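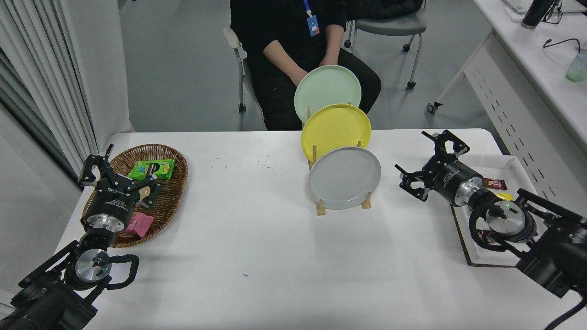
Fig. 4. Dish rack with three plates, snack basket on the left, tray with brown rim on the right.

4. Setting the table with the Trultard rack

This section explains how to place the rack on a table and how to arrange the plates and the small snacks beside it. Please read section 3 (Assembly) first and check that every post is firm in the base.

4.1 Before you start

You need the rack, three round plates, one basket and one tray. The basket and the tray are not included in the box. The plates are sold as Mussa set 942. Plates from other sets can be used if they are flat and round.

Note: The order number of the rack is 2561. Please keep it for spare posts.

4.2 Placing the rack

1. Wipe the table with a dry cloth. Crumbs under the base make the rack rock.
2. Put the rack in the middle of the table, with the flat base fully on the table top.
3. Turn it so that the row of slots runs from the back of the table to the front.
4. Press lightly on the posts with your open hand. If the rack moves from one corner to the other, turn it a little or choose another place.

Caution: Do not stand the rack closer than 27 cm to the edge of the table when children are eating there.

4.3 Putting in the plates

Always begin with the back slot. If you begin with the front one, you must reach over a standing plate and it is easy to knock it.

1. Hold the first plate by the rim with both hands and lower it between the posts of the back slot. In Fig. 4 it is the mint-green plate.
2. Put the second plate in the middle slot. In Fig. 4 it is the yellow one, and it covers the lower part of the green plate when you look from the front.
3. Put the third plate in the front slot. In Fig. 4 it is light grey.
4. Check that each plate stands upright in its own slot. Two plates in one slot will scratch each other.

The order of the colours is free. When the plates have different sizes, the largest goes to the back.

Caution: The total load of the rack must not be more than 1000 g for each slot. Heavy stoneware can bend the posts.

4.4 Basket and tray

1. Place the basket to the left of the rack. An oval wicker basket is suitable. Use it for snacks in bags and small packets.
2. Lay the packets flat, in one layer if possible. Do not fill the basket over its rim.
3. Place the tray to the right. Use it for wrapped sweets. A few pieces are enough, as in Fig. 4, where a dark red sweet and a small yellow one lie in the tray.
4. Leave one hand's width free between the rack and the basket, and the same between the rack and the tray.

Note: Put only wrapped food in a wicker basket. Crumbs go between the strands and are difficult to remove. For unwrapped biscuits, please use the Odus bowl or a plate.

4.5 Taking the plates out

Take the front plate first, then the middle, then the back. Lift straight up until the rim is free of the posts, and only then move the plate towards you. Do not pull the plate forward while it is still in the slot.

If a post comes out together with the plate, push it back into its hole and see section 6, Loose posts.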